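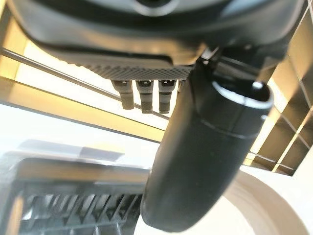 Gripper housing from underneath, with the three little connectors we spent most of the meeting on.

Flondia upkeep meeting, Monday, April 1, 2024
Escobar room, Brotstead

Minutes by me again, as I was the only one with a pen. Adoración Rivas chaired and had the service log open the whole time, so any number below comes from her and any grumbling comes from me.

1. Last meeting's minutes
Accepted with one fix. I'd written that the elbow covers were due off at 1302 hours, and that's the full strip-down. The covers come off whenever we're in there for the cables anyway. Sorry, everyone.

2. Where the machine is at
The hour meter read 879 when Adoración wrote it down this morning. The wrist swap is finished and so is the re-zero on both arms. She wants the re-zero redone once the new fasteners have had a week to settle, and I said I'd do it if someone else will please put the bench back to the right height afterwards (I had a sore back till Thursday last time!).

3. Connectors at the wrist
This went on for a good while. My view is that the connectors are fine and the way we plug them in is the trouble - we've been doing it by feel, with the hand hanging down, and it's very easy to go in crooked. Adoración thinks the seats themselves are worn and would sooner order a fresh set from Skastiletti and be done with it. We agreed to do both. I'll rewrite step 12 of the setup sheet so it says to turn the wrist up and get a torch on it first, and she'll ask for a price.

Until the sheet's changed, please don't force anything. If it won't seat, back it right out and start over. Also wipe the textured strip with a dry cloth only. The spray cleaner leaves a film and then everything you touch is greasy for the rest of the day.

4. Drawer pulls
The drawer routine is next on the list after the wrist work, and I'm quite keen on it. We talked about the grip force on the right side. The old value was set for a heavier drawer with a stiff runner, and on a lighter one it's far more squeeze than the job needs. Adoración's suggestion was to drop it a notch at a time and log each one, and I have no better idea, so we're doing that.

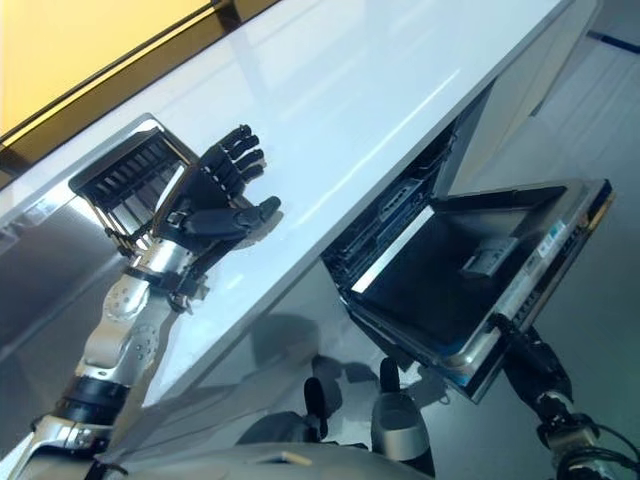

The other half of it is where the left hand goes while the right one is pulling. We'd like it parked palm down and well clear of the front edge, fingers open, so that whoever is standing there can see straight away that it isn't holding anything. I've been saving the park position under a new name every time I touch it and now there's a whole pile of them. I'll clear those out. Please don't use any of the ones with my initials till I've done it, they're rubbish.

Cable slack came up too. With the arm reached out low, the loops near the joint want enough length to move but not so much that they can catch on a drawer corner. We had a bit of a back and forth over clips versus sleeve. Sleeve is neater, clips are quicker to undo at the end of the day. Clips for now, and we'll look at it again in August.

5. Dishes
Plates are the standard check after any work on the hands, so we went over how it should be run. Start with the thumb. If the thumb pressure is off, the plate rolls in the fingers and you'll chase your tail adjusting everything else first. Hold it over the rack for a slow count before you lower it.
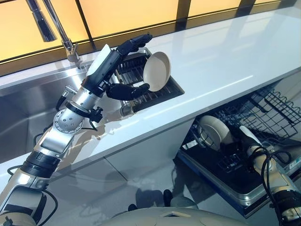
Adoración asked that the dishwasher door be all the way down and the rack pulled out before anyone enables the right arm. I'd have said that was obvious, but I'm the one who forgot it in the last round, so into the sheet it goes as step 13. She also wants the cable bundle at that wrist looked over before each run and again after. Allow up to an hour for the full dish check if you're new to it, and keep to the one style of plate, please - mixing them makes the log useless for comparing.

6. Odds and ends
The good hex keys have gone walkabout again. If they're in your bag, just put them back in the tray, no questions asked.
The floor by the bench gets slippery after mopping, so bring the cart in from the far side.

7. To do
Me: rewrite step 12, add step 13, delete my old park positions, second re-zero.
Adoración: Skastiletti price, grip force log, bag of clips.

Next meeting same room, once the second re-zero's done. Adoración is bringing the log and I'm bringing a second pen.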